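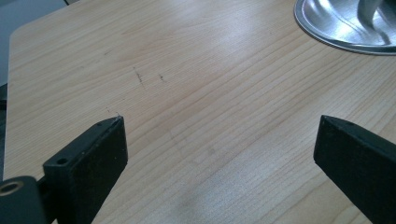 4. Montar los dedos y ajustar la apertura

Si vienes de la sección 3, tienes el cuerpo de la pinza atornillado al mango, la cámara en su soporte y el cable recogido. Ahora tocan los dedos, que es la parte que más me gusta y también la que más veces he desmontado (la versión anterior, la Gamon de gatillo corto, la abrí y cerré tantas tardes que me cargué dos roscas). Reserva una tarde tranquila. Yo lo hice en la mesa buena del taller compartido de Zestlow, la de madera clara, pero te vale cualquier mesa que no cojee.

Lo que vas a necesitar en esta sección:

- los dos dedos impresos en negro, ya lijados por la cara interior
- los dos soportes laterales con su casquillo
- la bolsita de tornillos marcada con una D
- llave Allen corta, la larga no entra
- un calibre o una regla metálica
- un trapo seco y un pincel

4.1 Preparar las piezas

1. Repasa los dedos con el pincel. El lijado deja un polvillo claro que se ve muchísimo sobre el negro mate y que no se va nunca del todo, así que no te obsesiones con la cara de arriba. La cara interior sí la quiero limpia, que es la que agarra.

2. Mete el casquillo en el soporte con los dedos, sin martillo. Tiene que entrar con un poco de fuerza y quedarse a ras. Si baila, imprime otra vez el soporte con el perfil ajustado (está en la carpeta de piezas, al lado del de serie).

3. Presenta cada dedo en su soporte sin apretar nada. El izquierdo y el derecho son simétricos pero no intercambiables: la punta afilada va siempre hacia dentro, mirando al otro dedo. Yo los marco con lápiz por debajo, una I y una D, y me ahorro el disgusto.

Nota: si has pedido las piezas hechas en Grasevov en vez de imprimirlas tú, te llegarán con las marcas puestas. Los casquillos van aparte, míralo antes de tirar la caja.

4.2 Atornillar los dedos

1. Coloca la pinza boca arriba, con el mango hacia ti. Vas a trabajar todo el rato desde ese lado y las instrucciones de izquierda y derecha se leen así, como si la llevaras en la mano.

2. Pon el tornillo frontal del dedo izquierdo y dale tres vueltas. Sólo tres.

3. Haz lo mismo con el derecho.

4. Abre y cierra despacio con el gatillo, varias veces. Los dedos deberían moverse a la vez y sin ruido. Un roce suave al principio es normal y se va con el uso – un chasquido no lo es, y en ese caso para y mira si el casquillo ha salido de su sitio.

5. Aprieta los tornillos alternando de lado, un cuarto de vuelta cada vez.

Precaución: el tornillo muerde en plástico. Cuando notes que se pone duro, ya está. Aleksi Laitinen, que me ayudó con los primeros prototipos, apretaba como si fuera la rueda de un coche y tenemos una caja de zapatos llena de dedos rajados que lo demuestra.

4.3 Ajustar la apertura

La apertura de serie es de 122 mm entre caras interiores, con el gatillo suelto. Para casi todo lo que hay en una cocina o en una mesa de trabajo va de sobra: tazas, botes, rotuladores, la base de un flexo si te pones valiente.

1. Suelta el gatillo y mide de cara a cara, a la altura de las puntas. Mide otra vez en la parte de atrás. Si las dos medidas no coinciden, un dedo está girado; afloja su tornillo, endereza y vuelve a apretar.

2. Busca el tope de recorrido, el tornillito sin cabeza que asoma por el lateral del cuerpo. Hacia la derecha cierra la apertura, hacia la izquierda la abre.

3. Gíralo hasta que la medida te cuadre y ponle una gota de fijador de roscas. Del flojo, por favor, que algún día querrás moverlo.

4. Cierra del todo. Las caras interiores tienen que tocarse en toda su altura. Un truco que me enseñó Raili Halonen: pilla una tira de papel entre los dedos y tira de ella arriba, en medio y abajo. Si en algún punto sale sola, ahí falta contacto y toca lima.

Nota: puedes cargar hasta 22 objetos distintos en la lista de prueba del programa, pero para este ajuste con un par basta. Yo uso una taza y un carrete de hilo.

4.4 Comprobar lo que ve la cámara

Ya con los dedos puestos, enchufa la cámara y abre la ventana de vista previa (botón Vista, arriba a la derecha en la aplicación). La pinza en la mano, a un palmo de la mesa, abierta y vacía.

1. Mira que los dos dedos entren por la parte de abajo de la imagen y que entre ellos se vea mesa. Las puntas tienen que verse enteras y con aire por encima. Que los laterales de los dedos o un trozo de soporte queden recortados da igual, el programa no los usa.

2. Si un dedo asoma mucho más que el otro, afloja la rótula de la cámara y gírala un pelín. De verdad, un pelín: con la lente que llevamos, un giro pequeñísimo mueve la imagen un montón.

3. Enfoca sobre la mesa, en el hueco entre los dedos. Es normal que el soporte, que está muy cerca de la lente, salga algo borroso.

4. Vigila los brillos. Las mesas con barniz devuelven la luz del techo en forma de mancha blanca, y el metal pulido todavía más. Prueba a mover la lámpara o a girarte tú antes de tocar la exposición. Si no hay manera, baja la exposición desde 968 (el valor que trae el programa) hasta 468 y vuelve a mirar. Yo en el taller me quedo en el bajo casi siempre.

5. Guarda el perfil con un nombre que vayas a reconocer dentro de un mes. Los míos se llamaban «prueba», «prueba2» y «prueba buena», y así me fue.

Nota: las rayitas y marcas de la mesa no molestan, al contrario. En una superficie completamente lisa el seguimiento se pierde enseguida, y una veta bien marcada o un par de arañazos le dan algo a lo que agarrarse. Si tu mesa es blanca y lisa, extiende un mantel con dibujo y listo.

4.5 Primera prueba en mano

1. Empieza a grabar y deja la pinza quieta un par de segundos, abierta, apuntando a la mesa.

2. Ciérrala y ábrela en vacío, despacio. Luego otra vez, a velocidad normal.

3. Acércate a un objeto ligero, cógelo, levántalo y déjalo donde estaba. ¡Sin prisas! Las primeras veces todos vamos como si el objeto se fuera a escapar.

4. Para la grabación y repásala entera. Lo que busco yo es que los dedos no vibren al cerrar y que la imagen no dé tirones al levantar.

Precaución: no metas los dedos (los tuyos) entre las piezas para «ver si aprieta». Aprieta. Y recoge siempre el pelo y los cordones de la sudadera antes de accionar el gatillo, que el muelle no avisa.

4.6 Si algo no va

Los dedos no cierran a la vez: casi siempre es un casquillo mal asentado. Vuelve a 4.1, paso 2.

El gatillo se queda a medias: revisa que el cable de la cámara no pase por detrás del muelle. Me ha ocurrido más veces de las que pienso confesar.

La imagen aparece del revés: marca la casilla Girar en la ventana de vista previa. No le des la vuelta a la cámara, que luego no entra la tapa.

La medida cambia sola de un día para otro: te faltó fijador en el tope, o la gota no había secado. Limpia la rosca y repite 4.3 desde el paso 2.

El dedo derecho se afloja con el uso: cambia el tornillo por el de repuesto de la bolsa D, un poco más largo. En la revisión Aaltonen del diseño ese tornillo largo ya viene puesto en los dos lados, así que si montas esa versión sáltate este punto.

Con la pinza cerrando bien y el perfil guardado puedes pasar a la sección 5, la del mango y el contrapeso. Deja a mano la llave Allen corta – la vas a necesitar otra vez en el primer paso.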